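Household journal, Halvorsen residence

The washing was brought down from the terrace this morning and placed on the sofa, as has been the practice since the rains began. The household resolved last month that no laundry should remain in the sitting room past lunch. Compliance has so far been partial. The dark clothes were taken first, on the understanding that they show lint most readily and should spend as little time as possible on brown upholstery.

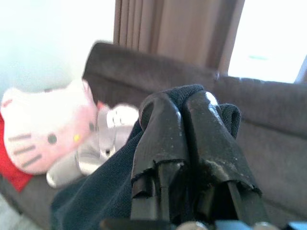

Should dark clothes be kept apart from the towels when they are put away? They should, at least until the towels have been through several washes and have stopped shedding.

The rail from Tukby was again set up before the television cabinet. It is the only stretch of floor long enough to receive it without blocking the passage to the kitchen. The red hangers are the most numerous of the present stock, which was purchased as a set of 16, and a further 16 have been approved for the bedrooms. The black garment with the red lining was given a blue hanger at the far left of the rail, and the green one was kept beside it.

It is noted that the tissue box remains next to the Ganesha on the cabinet. A previous entry asked that it be moved to the side table. The request stands.
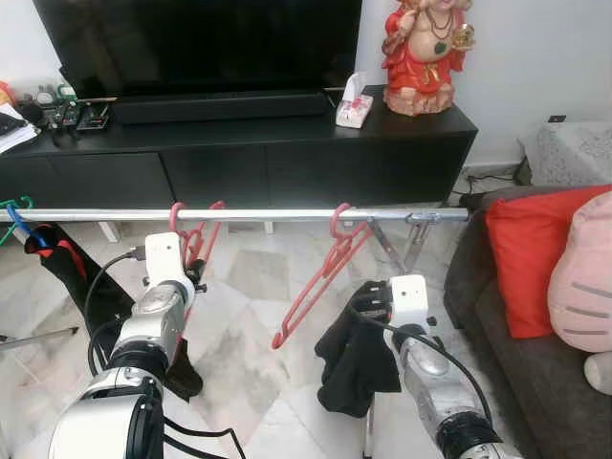
Tukby, October

The question of the old rail was considered after breakfast. It had been bought at Daltis for 79 and leaned badly from its first week. The replacement cost 37 and stands on slanted legs, and it has been decided that the old one will go to the terrace, where a lean is of less consequence. The receipt for the replacement has been placed in the drawer with the others.

Hangers are to be put on the rail before the clothes are sorted – a change from the earlier method, under which garments were carried about in search of one. Black clothes are to hang together. Any item found badly creased is to be set aside for the iron and entered on the list in the kitchen. 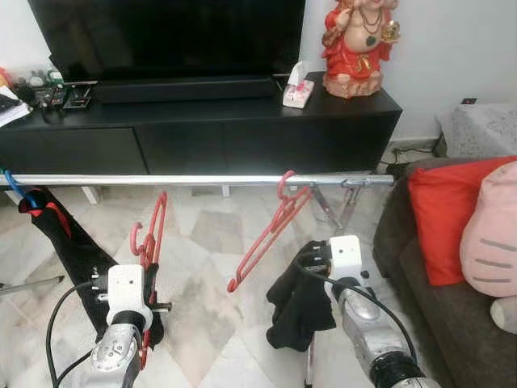
The list at present holds two shirts and a tablecloth. The tablecloth has been on it for some time, and its owner has been reminded.

A new bottle of Drosine was opened for the next load of dark clothes. The measure printed on the cap is to be followed, the last bottle having been used up well ahead of schedule. The marble floor will be mopped at four o'clock, by which hour the rail should be folded and returned to its place behind the bedroom door.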